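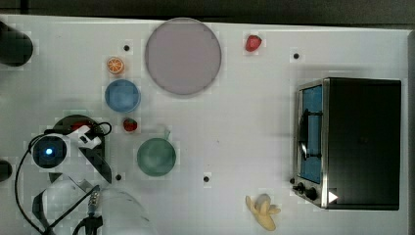 Inicio | Juegos | Preguntas frecuentes | Contacto

Por Pavithra Pillai - 09/01/2026

¿Qué trae la cocinita Stuleo?
Vajilla y comida de juguete. El plato grande lila hace de base y los cuencos, uno azul y otro verde, van aparte. 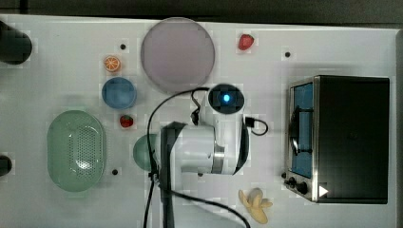
¿Cómo se limpia?
Con un paño húmedo y jabón suave - nunca en el lavavajillas.

¿Y si falta una pieza?
Escríbanos con el número de pedido.

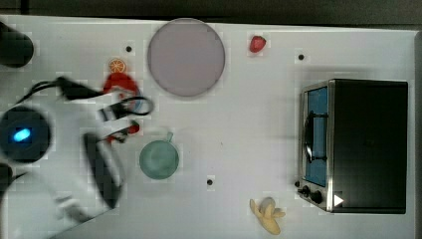
Los recambios tardan tres días y el envío corre por nuestra cuenta.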